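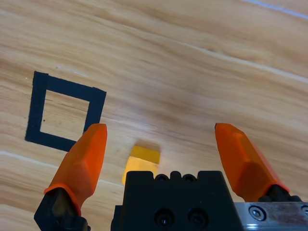 Atelier bois et surfaces, séance 3
Marquage d'un plan de travail

Objectif : délimiter une zone de pose sur une table en bois avec du ruban adhésif noir, puis y placer un petit bloc de couleur.

Matériel par binôme : un rouleau de ruban noir mat, une règle de 300 mm, un crayon tendre, un bloc jaune.

Tracer d'abord un carré de 162 mm de côté au crayon, sans appuyer. Couper quatre bandes et les poser bord à bord sur le tracé. Une coupe à la main un peu irrégulière est acceptée, mais les angles doivent être fermés. L'intérieur du carré reste en bois nu.

Au départ, le bloc est posé hors du carré. Noter sa position par rapport au coin le plus proche.

Lumière : un bois clair et veiné renvoie des reflets qui gênent la lecture du fil. Changer de place avant de juger la teinte. Le jaune paraît souvent plus pâle sur la face éclairée.

Relevés à remettre à Soledad Henríquez, salle 17. Lecture pour la suite : fiche Altau sur les essences claires.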